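Good Practice Guide for Two-Arm Robots and Soft Goods Now Open for Comment

PRUNDVILLE, December. Provau is thrilled to open its draft Good Practice Guide for Robots Handling Clothing and Fabric to public comment. The guide runs to 42 pages and covers small tabletop cells, the kind now turning up in labs, repair shops and classrooms.

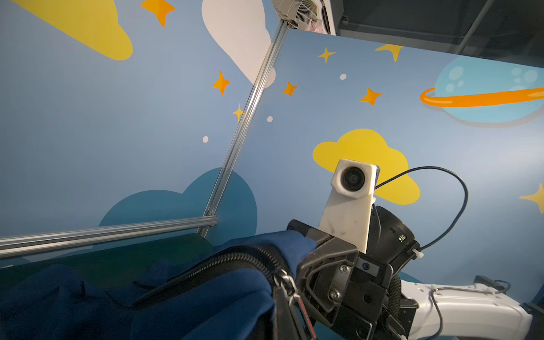
Work on the draft began with a simple complaint from Steltov, one of our testing partners: most of the rules people reach for were written with hard parts in mind. Cloth folds, sags and catches, and we wanted a guide that takes it seriously!

"We got 342 comments on the outline alone," said Mafalda Tavares, lead editor. "People really care about this, and they sent us wonderful, picky notes."
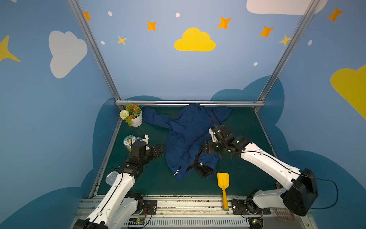 Provau News, No. 33, page 9

The draft asks each site to write down its grip limits, its stop procedure and the checks made before a shift. It also asks that both arms be able to stop together from a single control.

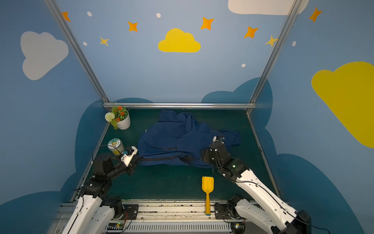 Reviewers at Nyitrai will try the checklist in their own cells this winter, and their marked-up copies will be shared with everyone who comments.

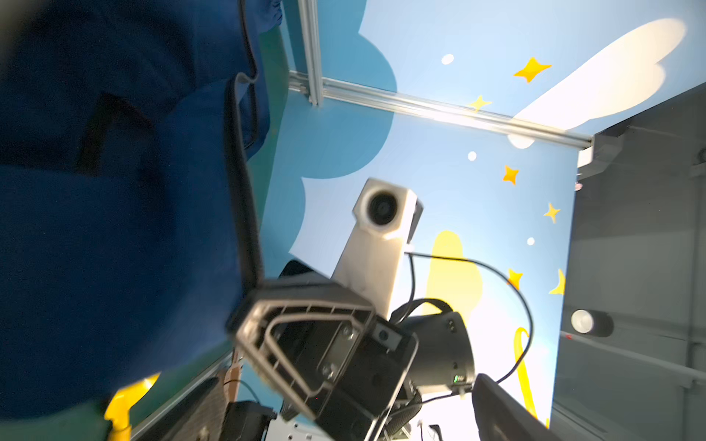

Section 9 deals with cables and straps, and it's the part we're proudest of. Lurdes Nogueira rewrote it twice. It treats the robot's own wiring and the item being handled as one snag check: thin cables looping from a camera mount down to the gripper go on the same sheet as a long black strap or cord hanging along the fabric. Operators look at both before the arm moves.

Comments are welcome through the Provau office in Prundville. Printed copies of the draft are free on request.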